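Get the Second Quote, Even If You Like the First Man

I have lived in Odovville for many years, and in this time I have replaced the gutters of my house two times. The second time was necessary because the first time was cheap. I write this for people who are now collecting quotes and feel a little tired of it.

The first company gave me a price by telephone. They did not come to look. I told them I had 210 feet of roof edge, they said a number, and I was happy. I think now that a contractor who does not want to see the house does not want to know about its problems. 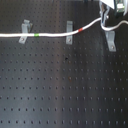

White cable across a black breadboard.

For the second job I asked three firms. Figueiredo came at eight in the morning and spent 60 minutes on the ladder and in the attic. The man showed me soft wood behind the old gutter, and he wrote the repair as a separate line on the paper. His price was $1,705. Another firm was 200 dollars lower, but its quote had only one line, and this line said "gutters, complete."
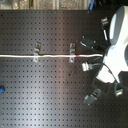

What is "complete"? Does it include the downspouts? Does it include taking the old metal away? I asked, and the answer was friendly but it was not an answer. In my opinion a quote should be so clear that your neighbor can read it and understand what will happen to your house.

I also do not agree that the brand decides everything. My neighbors in Valovo argue about Skavo gutters against other ones as if it were football. The material matters, of course — but the slope and the hangers matter more, and these depend on the person who does the work.

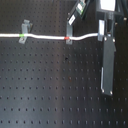 Some readers will say that I can afford to be patient because my roof was not leaking that week. It is true. With water coming into the kitchen, you call whoever picks up the phone. But most gutters fail slowly, and we see it in October and wait until March.

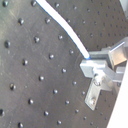
So my advice is to call in summer, when there is time to compare. Ask for every part of the work on its own line. And if the contractor offers to show you the bad wood, go up and look at it, or ask for a photo if you do not like ladders.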